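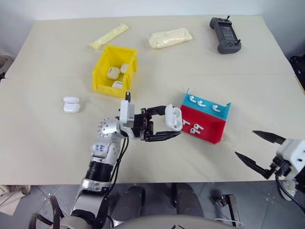
I finally wrote up the second test pit at Kundcombe, the one in the paddock behind the old dairy. It was one metre square and we took it down in 10 cm spits until we hit clean yellow clay at 60 cm. I sort the finds on a big beige table, and small things go into a two-tiered tray, red and cyan like the one in the photo, with iron on one level and clay pipe on the other. An open yellow bin does for the brick and slate.

The top two spits were mostly fencing wire and bottle glass. Below that the soil turned darker and we started getting transfer-printed china, mostly blue, and a lot of sheep bone with saw marks. I make it 749 pieces all up, and 30 of those are pipe stem. One bowl fragment has part of a maker's stamp but it's too worn to read.

What I was hoping for was the edge of the first cottage. The Valten survey plan puts a corner within a couple of metres of where we dug, but the plan was redrawn in 2000 and I've never been sure how well it was lined up with the fences. We found a spread of lime mortar in the south-west corner — no footing stones with it, so it could be rubble that was dragged there when the cottage came down.

The next pit will go two metres further south, closer to the well. The ground is too hard to dig at the moment, so it will probably be June. I still have the bone to wash and bag before then.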